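4.2 Laying the form on the clear sheet

1. Wipe the acrylic on both sides. The Moltley leaflet says one side will do. We doubt it.

2. Set the acrylic flat on the table and lay the cream form on top, printed side up.

3. Smooth the paper outward from the middle. Don't tape it yet. 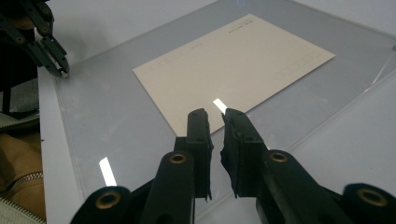
A reader at Komemier wrote in that taping first saved them trouble, and that ours was the slow way. Maybe so -- but tape pulls at matte paper, and we have yet to see it come up clean.

4. Turn off any lamp that throws glare across the boxes.

Note: Cument rates the sheet for 4,000 uses. Check it for scratches after 300.

Caution: Do not lift the acrylic by one corner.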